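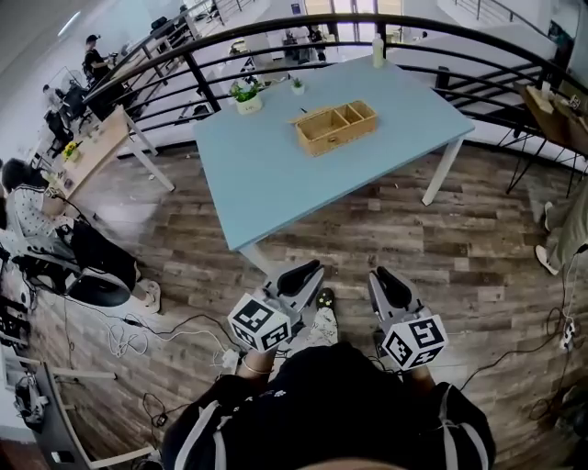
*Head view, both grippers pointed at the table. Marker cubes on each, basket between the plants and the tools.*

## Relative pose between two hand-held grippers jumps when one marker is near the image border

**tf_drift** - posted Thursday, August 23, 2018

I track two hand-held grippers with square markers. Each gripper has its own wide-angle camera and there is one more camera at the head. The task is a wicker basket on a light blue table, two hands. The pipeline is Vokalstead for detection and PnP, then a small filter of my own that outputs left-to-right relative pose.

Head-to-gripper pose is fine. The gripper-to-gripper pose is not. When the other tool sits well inside the view, the output is smooth. As the marker moves toward the left border, the rotation flips between two values and the translation follows it.

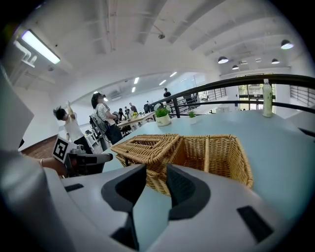 The filter treats each flip as real motion because the reprojection error of both solutions is low. I log one sequence as 889 frames and 106 of them carry the wrong solution. Most come in runs, so a median over 7 frames does not remove them.

Already checked:

- timestamps, all three streams share one clock
- marker size in the config
- intrinsics, recalibrated in June with the pinhole model plus radial terms

Is this a calibration problem or the usual planar ambiguity? I would like to keep the per-frame solve if possible, as the planner downstream reads it directly.

---

**halfquat**

Both, and they feed each other.

A single square seen nearly head-on or small in the image has two poses that fit almost equally well. Corner noise picks the winner. Near the border of a wide-angle lens, pinhole plus radial terms leaves a residual that can be larger than the difference between the two solutions, so you get long runs of the wrong one instead of random flips.

What I would change, in this order:

1. Recalibrate with a fisheye model. Hold the board in the corners of the image, and check the residual by radius. The global mean hides the border.
2. Make the solver return both poses with their errors. In Vokalstead the default call drops the second one. Set `return_all: true`.
3. Compute the ratio of the two errors. If it is close to 1, do not pass either pose to the filter as a measurement.
4. Use the head camera to choose. You have head-to-left and head-to-right, so you have a predicted left-to-right. Take the candidate closer to it in rotation.
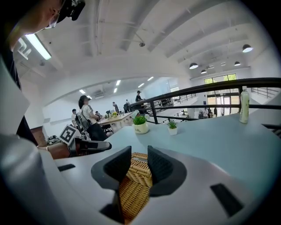 *Gripper view over the basket, the other tool and a square marker at the left.*

Step 4 fails when the head camera loses one of the cubes, so keep a timeout. I use 14 frames of pure prediction, then mark the pose invalid. Your planner has to handle invalid - if it cannot, fix that first.

Also solve with all visible faces of a cube together. Corners on two faces are not coplanar and the ambiguity mostly goes away. This needs the face-to-face transforms measured, nominal CAD values were not good enough for me.

---

**saklow_user**

Try a bigger median window. Worked for me with Saklow.

---

**tf_drift**

A bigger window adds lag and the runs are longer than the window anyway.

@halfquat: the fisheye model moved the border residual down a lot. `return_all` gives me the second pose, but the errors come back in normalized units and the ratio test was comparing them to pixels. That was my bug. I have not done the multi-face solve yet, the cube transforms still need measuring.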